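Pultivero Robotics Club: Frequently Asked Questions

Last updated 3 Oct 2019

Who can join?
Anyone aged 12 or over. You don't need to have built or programmed anything before. Under-16s need a form signed by a parent or guardian.

Where do you meet?
Most building is done at the Indmont centre. Small groups also work in members' homes during the school holidays, with a parent present.

What does it cost?
Membership runs from April to April. The fee covers shared parts, tools and entry to one competition. Ask at the desk about reduced rates.

Do I need my own laptop?
No. The club has several to lend. If you bring your own, install the software before your first session, as the download is slow on our connection.

What is the Janjua Challenge?
It is our yearly arm contest. Each team programs an arm to reach a series of paper targets in order. The highest possible score is 515. A team needs 200 to go through to the final round. Last year's winners finished on 499.

What do the targets look like?
They are small white paper labels with a printed picture, taped to an upright board. Any flat board will do for practice. It must not wobble when touched.
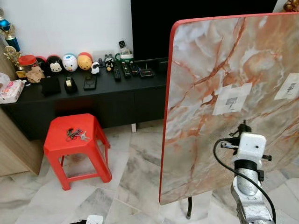

Practice board with two labels, arm at the lower right.

Can we practise at home?
Yes, if an adult is in the building. Leave clear floor on all sides of the arm and tape the labels flat at the corners.

Can we change the gripper?
Yes. Teams may use the standard one or make their own. Home-made grippers are checked before the first round, and cables must not catch when the arm turns.

What happens if a label falls off?
The run stops, the label goes back up and the team starts that run again. No points are lost.

What is the Fekell Shield?
A separate award for the best team notebook. Judges look for dated entries, clear drawings and a record of what failed. Hand notebooks in at the desk before the final round.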